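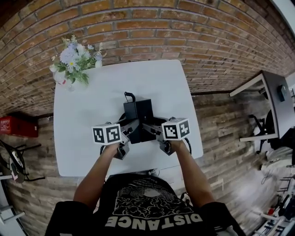
第四章 把工作台架起来，顺便把高度调对

前三章讲的是开箱、清点零件和装桌腿，如果你是直接翻到这里的，请先确认四条腿都已经锁进横梁里，脚垫也拧上了。我自己第一次装 Volia 升降桌的时候就是跳着看的，结果装到一半发现脚垫还在袋子里，只好整张桌子再翻一遍。翻桌子这件事，一个人做真的很累，腰也会抗议。

这一章要做的事情有：把桌子翻正、调平、接线、设定最低和最高位置、存几个常用高度，最后再把线收一收。手快的人一顿饭的工夫就够了，我慢，我喜欢边装边喝茶，所以一个下午就没了。

4.1 翻正之前先看一眼

桌面朝下放在地毯或者纸箱板上的时候，趁现在还够得着底部，把下面这几处再摸一遍。等桌子站起来以后，你就得躺在地上仰着头拧螺丝了，灰会掉进眼睛里，我试过。

1. 用包装里附的内六角扳手，把横梁两端的螺丝再带一圈。带紧就好，不要拼命，桌面是木质的，螺丝孔拧滑了很难补救。

2. 控制盒应该卡在横梁中间的槽里，插口朝向你坐的那一边。如果插口朝外，现在就拔出来掉个头。

3. 手控器装在桌面前沿，左边右边都可以。我是右手用鼠标，所以装在左边，这样按键的时候不用把手从鼠标上拿开。Li-hua Tu 跟我正好相反，她说左边要放水杯，手控器在那里迟早泡水。两种都行，孔位是对称的。

4. 把两条腿的电机线插进控制盒，标着 M1 和 M2 的两个口随便哪条腿都行，但是一定要插到底，听见咔一声。

注意：这个阶段不要接电源。桌子倒着通电，控制盒会以为自己站着，等你翻过来它的零点就是错的，后面还要多做一次复位。

4.2 翻正

说明书原版写的是“由两名成年人抬起并翻转”，写得很轻松。我补充一点自己的体会。

5. 先把周围清空。椅子、纸箱、工具，还有在旁边看热闹的猫，统统请走。

6. 两个人各站一端，手抓横梁和桌面边缘，不要抓桌腿的内管。内管上有润滑脂，又滑又难洗，我有一条裤子至今还带着那道黑印子。

7. 先把桌子侧过来，让长边着地，停一下，换手，再慢慢放到四脚落地。中间那一停很要紧，很多人就是想一口气翻过来，结果一只脚先砸下去，脚垫裂了。

8. 放稳以后推一推。有点晃没关系，下一节就调。

当心：桌面加框架比看上去重得多。要是只有你一个人在家，请等一等，别逞强。Ladi Etim 住我楼上，我那次就是敲门请他下来搭手的，前后也就一会儿，后来他买桌子我也上去帮了忙。

4.3 调平

地板很少是真正平的，老房子尤其如此。我在 Kunthorpe 租的那间屋子，弹珠放在门口会自己滚到窗边去。

9. 把水平尺沿着桌子长边放在桌面中间。没有水平尺的话，手机里的水平仪也能用，不过记得把手机壳摘掉，有些壳背面是鼓的。

10. 看哪一头低，就到那一头，把脚垫逆时针拧出来一点。每次拧半圈，拧完再看。

11. 长边平了以后，把水平尺转过来放在短边方向，照样来一遍。

12. 回头再看一次长边，因为调短边的时候它多半又歪了一点点。来回两三趟很正常，别急。

小提示：脚垫拧出来的长度不要超过螺纹的一半。如果还是不够，就在那只脚下面垫一块硬的薄垫片，别用折起来的纸，纸会越压越薄，过几个星期你的笔又开始往下滚了。

铺了厚地毯的朋友，调平之后先让桌子原地站一晚，第二天再看一遍。地毯会被压下去，四个角压下去的程度还不一样。

4.4 接电和复位

终于可以通电了！

13. 把电源线一头插进控制盒，另一头插进墙上的插座。尽量直接插墙，如果一定要用排插，就用带独立开关的那种，别和电暖器、烧水壶挤在一起。

14. 手控器的屏幕会亮起来，显示一个数字，或者显示 RST。显示 RST 是正常的，意思是它还不知道自己在哪里。

15. 按住向下键不放。桌子会慢慢降到最低，停住，然后轻轻往上弹一点点。等它弹完了再松手。很多人（包括我）一看它停了就松手，那样复位只做了一半，屏幕上的 RST 不会消失。

16. 屏幕变成数字，就说明复位完成。

17. 按住向上键，让桌子一路升到顶，再一路降下来。眼睛看着，耳朵听着。均匀的嗡嗡声没问题，要是有一条腿明显慢，或者有刮擦声，马上松手，翻到第七章的故障表。

当心：升降的时候桌子下面和上面都不能有挡路的东西。窗台、抽屉把手、椅子扶手，这几样最容易被忘掉。桌子带遇阻回退，但那是最后一道保险，不是拿来测试的，请不要伸手去试。

4.5 找到你自己的高度

这一节我想多说几句，因为桌子买回来以后大家最常问我的就是这个，而网上的表格又特别爱按身高给一个死数字。两个一样高的人，腿长不一样，鞋跟不一样，椅子不一样，合适的桌高可以差出一大截。

坐着的高度这样找：

18. 先调椅子，后调桌子。坐到底，背靠住椅背，两脚平放在地上，大腿差不多和地面平行。脚要是悬着，就把椅子降下来，或者加个脚踏。

19. 肩膀放松，上臂自然垂下，手肘弯成直角，想象键盘就在手下面。

20. 这时候按升降键，让桌面刚好来到小臂下面，轻轻碰到就停。肩膀被顶起来了就是太高，你要往前趴着才够得到键盘就是太低。

站着的高度做法一样，只是要穿上你平时在家穿的鞋。穿拖鞋就穿拖鞋调，光脚就光脚调。我一开始穿着出门的鞋调好了，晚上换了拖鞋一站，总觉得哪里别扭，找了好几天原因。

做手工、画图、裁布、拼模型的人，站着的桌面可以比打字时再高一点，这样不用一直低着头。需要用力往下压的活儿，比如揉面、刨木头，就反过来，低一点才使得上劲。Morenike Okafor 在家裁衣服，她存的三个高度全是站着用的，坐着那个反而从来不存，她说坐下来就是要偷懒了。

还有屏幕。屏幕上沿和眼睛平齐，或者稍低一点，戴渐进眼镜的人再往下放一些。桌子调好了而屏幕还是低头才看得见，脖子照样会酸。

4.6 把高度存进手控器

手控器上有 1 到 4 四个记忆键。

21. 把桌子升到你要的位置。

22. 按一下 M 键，屏幕会闪。

23. 趁它还在闪，按你想用的数字键。屏幕上出现 S 加数字，就是存好了。

24. 以后按一下那个数字，桌子自己走过去。想中途停下，随便按哪个键都行。

闪的时间比较短，错过了就再按一次 M，不会弄坏什么。想改掉某个高度，直接在新位置重新存一遍，旧的会被盖掉。

我的分配是：1 坐着打字，2 站着打字，3 站着干活，4 留给家里别人。建议你也留一个给别人，省得每次有人借用之后大家互相抱怨。

家里有小孩的话，请打开童锁：同时按住 M 键和向下键，直到屏幕出现一把小锁。解锁也是同样的按法。Hadiza Aliyu 家的小朋友有一次把桌子当电梯，带着一排玩具恐龙上上下下玩了一早上，电机过热保护停了，她还以为桌子坏了，急急忙忙打电话来问我。那种情况不用修，放着歇一歇就好。

4.7 收线

线一定要在存好高度之后再收，顺序反了会白忙。原因很简单：线的长度要按桌子最高的时候来算。

25. 把桌子升到最高。

26. 所有要上桌的线，从插座到设备，顺着走一遍，看看有没有哪根绷直了。绷直的要换长线，别指望它“应该还行”。

27. 排插固定在桌面底下，靠后沿。这样从桌上下来的线都很短，真正跟着升降走的只有一根主电源线。

28. 那根主电源线穿进附送的蛇形护套，上端夹在横梁上，下端让它松松地搭在地上。

29. 其余的线用魔术贴扎带分组绑好。塑料扎带也可以，但是每次加设备都得剪掉重来，剪的时候还容易剪到线。

30. 把桌子从最高降到最低，再升回去，蹲下来看着线怎么动。有没有夹进腿里、勾到椅子、拖住设备的，现在改最省事。

手上要拿着用的带线设备，记得在桌沿前面多留一段余量，手臂伸到桌子另一头也不会被拽住才算够。余量别垂到地上，椅子轮子最爱碾这个。我习惯在桌沿贴一个小线夹，不用的时候线头就停在那里，不会溜到桌子后面去。

4.8 桌面上放多少东西

这张桌子看起来很能扛，但是重量放在哪里也有讲究。重的东西尽量靠近两条横梁的上方，不要全堆在一个角上。单臂显示器支架夹在后沿中间最好，夹在边角的话，升到高处打字会看见屏幕一直在抖。

浅色桌面的朋友再多看一句：深色牛仔裤、新的皮垫、还没干透的马克笔，都会在上面留颜色。平时用拧干的软布擦就够了，有印子的时候滴一点中性洗洁精。别用钢丝球，也别用含酒精很高的湿巾反复擦同一个地方，时间久了那一块会发乌。做胶水和颜料的活儿之前铺一张切割垫，事后你会感谢自己。

4.9 用了一阵子以后

螺丝会松，这很正常，升降桌天天在动嘛。用满一个月的时候把所有看得见的螺丝再带一遍，以后每半年一次。我的做法是每年 May 和换冬被的时候各来一回，跟别的家务凑在一起就不会忘。

脚垫也顺便看看，有没有磨歪、有没有粘上小石子。木地板的划痕多半就是脚垫里夹的石子弄的。

如果搬了家，或者只是把桌子挪到房间另一头，4.3 和 4.4 要重新做一遍：先调平，再复位。存好的高度一般还在，但最好按一下看看对不对。挪的时候把桌子降到最低，桌上的东西都拿掉，两个人抬着走，别拖。

下一章讲抽屉和侧挂架怎么装，需要用到电钻，没有电钻的话手动螺丝刀也行，就是手腕会比较辛苦。附件包里那袋短螺丝请先别扔，5.2 要用。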